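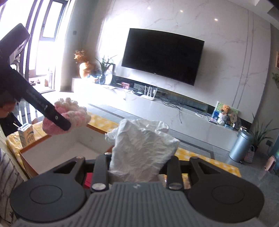
*Fig. 1: Pink and white crochet, rounded puffy loops.*

**Project report, Art and Its Buyers, Monday section**

Topic: Edeltraud Wiegand and the painters she paid for in Turkley. Started out as a paper on Wolfram Kuhlmann only, got changed in week three when I saw how much of the paper trail was hers.

## What I looked at

- The Kleinschmidt papers (letters, two account books, one box of receipts)
- Kuhlmann's sketchbooks, the scanned ones. The originals are out for repair until November
- The sale catalog from when the Wiegand house was emptied

Catalog lists 217 works. Most are small. Flowers, river views, a lot of dogs. Kuhlmann's name is on the big portraits downstairs and on nearly all the studies from the upstairs hall.

## Background, short

Wiegand married into the Kleinschmidt mill money and was widowed young. She took drawing lessons as a girl and kept on with them, her exercise sheets are in the same folder as the household bills. Not great drawings. Hands are bad, trees are good. She knew what was hard to do, and you can see it in the letters when she turns a picture down. One of them just says the sky is lazy and sends it back.

Kuhlmann was a sign painter when she met him. First payment in the account book is 100 for a portrait of her sister. Two years later she pays 300 for a portrait the same size. Then 900 for the dining room panels, and he fought with her over that for a whole winter because he wanted to be paid by the panel.

## What I found

The usual story is that she "discovered" him. I don't think the books back that up. He already had church work and a student. What she gave him was regular money and a room with north light. Also paint. She bought the paint herself and kept the receipts, so we know he was using a lot more blue after the move then before it.

She also picked the subjects, more than I expected. Four letters ask for changes to a finished picture. He made the changes in three. The fourth one he sold to somebody else, no record of who.

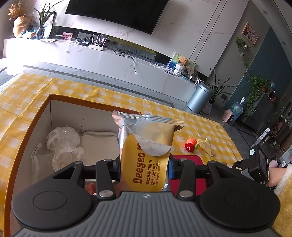
*Fig. 2: Small knitted strawberry, yellow cloth, red mat, pouch of baby wipes.*

## Problems

Handwriting. The second account book has water damage and I could only read the right hand pages. Some sums are probably missing so the yearly totals are not in this report, I took them out of the draft.

Also the catalog calls everything "Kuhlmann or circle" after page 40. Could be the student. I counted those as Kuhlmann's when there was a matching payment, left them out if not.

## Still to do

- Match the receipts for frames to the catalog sizes
- Find the student's name, its only initials in the letters
- Redo the footnotes, they are in two diffrent styles right now
- Ask if the dining room panels can be seen in person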